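Notebook > Household chores > Thin plastic

12/27/21
Edit Farkas

Carrying on from the pick tests. Question from Getsemaní was whether the Hoani arm can tidy used carrier bags yet, meaning take them off a table one at a time and drop them in a tub. Short answer: sometimes, and slowly.

Ran 40 attempts with the Broltari policy, same weights as before, no retraining. 37 ended with the bag gripped. Only 8 of those ended with one bag in the tub and nothing else moved. The rest brought a neighbour along, or let go late and left the bag hanging over the rim. Counting a grip as success, which the Dronora log does by default, gives a very flattering number. I have changed the default on our side. Old plots need redoing.

Failure notes:

- Knotted bags are the easy case. The knot gives the jaws something with thickness.
- Clear bags in a heap are bad. Depth returns are full of holes and the segmenter merges the lot into one object. Lighting from the side helped a bit. Polarising filter not tried.
- Release is worse than grasp. Film clings to the pad and follows it back up. Opening wider makes no difference. A short shake at the end of the opening move does help, but the timing is fixed and wants to be tied to the wrist force reading.
- Double picks are not detected at all. Weight is below what the wrist sensor can resolve.

Getsemaní thinks the release problem is in the demonstrations. The Osodstead set was mostly rigid items (cups, tins, boxes), where opening the jaws is the end of the matter. For bags we need people doing the whole thing with the hand-held grippers, in ordinary kitchens with ordinary mess, one bag in each tool if that is how they would naturally work.
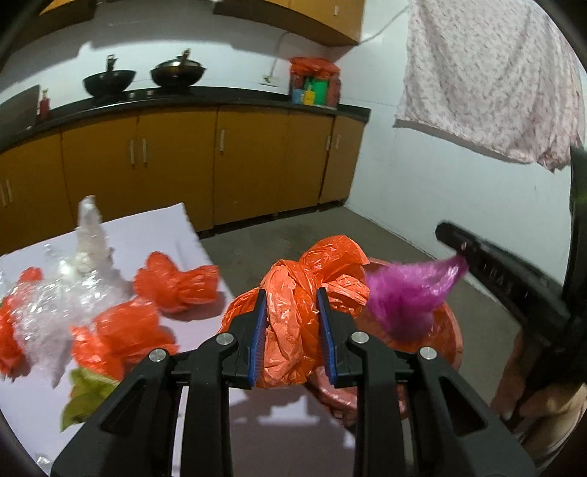 I would also like the drop height varied on purpose. From low down the bag touches the bottom of the tub and friction pulls it off the pad. From higher up it depends on gravity, and there is very little of that to go round with a bag this light.

Ribbed pads stay on for now. The smooth ones slipped on anything flat.

To do:
- rescore old runs with the stricter rule
- shake triggered by force, not by clock
- ask Getsemaní for the spare pads
- second tub, different rim height
- try 77 mm jaw opening as the upper limit, current setting is wider and knocks the next bag

Chore status stays at "not yet". Review again in March.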